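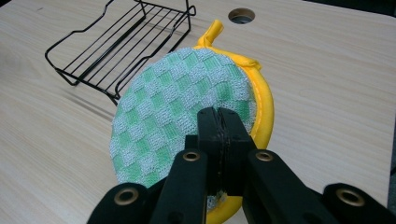 I have been going to hear live music in Flomville for long enough that I know which seats in the Deschamps have a pole in front of them. So when the email came on Thursday saying the place was switching to something called "dynamic seating," I read it twice, then went and made coffee, then read it again. I still don't think it says anything.

The gist, as far as I can tell: you no longer buy a seat. You buy a "zone." The zone becomes a seat on the night of the show, when you check in on your phone at the door. The email says this will "match every guest with their best experience." My best experience is row F on the left, next to the aisle, close enough to see the bass player's hands. I know this already. I don't need to be matched with it.

The company behind this is Flurnska, and if you have bought a ticket to anything in this part of the state lately you've met them. They're the ones who charge you a fee for printing the ticket at home, on your own printer, with your own ink. They took over the box office in May. Before that there was a window, and you walked up to it and said what you wanted. It closed for lunch, which was annoying, but you left with a piece of card that had a row and a number on it.

I bought a zone. I felt I should, if I was going to complain. It was for the Wandness show, a five-piece I've liked since they were playing the back of a pizza place. The ticket was listed at $80. There was no seat map, only three blobs of color, and the blob I picked covered everything from the sixth row to the fire doors. By the time I got to the payment page there was a "venue charge" and an "order charge," and I would love for somebody to explain the difference to me, slowly.

At the door my phone thought about it for a while and gave me seat 6 in a row near the back, behind the sound desk. The woman beside me had paid the same price for the same blob and had been sent to the very front, where she didn't want to be (bad neck). We'd have swapped happily. The usher said the system didn't allow swaps. We swapped with other people in mind, if you see what I mean, as soon as the lights went down. She ended up halfway back and I ended up on the aisle. So the matching got done in the end, by the customers, in the dark.

The show was very good, by the way. They opened with two new ones I didn't know and the second of them has been in my head all week. The singer's voice was a little rough by the encore, and I liked it better that way. The sound was muddy on the left for the first few songs and then somebody fixed it. They still won't play the slow one from the first record and I've given up yelling for it.

The Deschamps has 1743 seats, according to the brass plate in the lobby. I've seen it full and I've seen it so thin that the band invited everyone down to the front. Either way it worked fine with numbers painted on the chairs. What I suspect, and I can't prove it, is that zones let you sell the back of the room at the price of the middle. If that's wrong I would be glad to hear it. I wrote to Flurnska and asked, and got an automatic reply thanking me for my interest in premium upgrades.

A friend tells me I'm being grumpy and that airlines do this all the time. Yes, they do. Has anyone ever gotten off a plane and said they wished a concert was more like that?

I'm told the zones are a trial and that they'll be asking for feedback. There's a form. It has a row of smiley faces and no box to type in. I picked the second-saddest one and then it wanted me to make an account.

I've got one more ticket already paid for, the brass night next month, same blob. I'll go, because I like the trombones and my sister is coming. But I'm getting there early and I'm wearing shoes I can move quietly in. If you're in my old seat in row F, left side, on the aisle, and you'd like to be nearer the bar, come and find me before the first number.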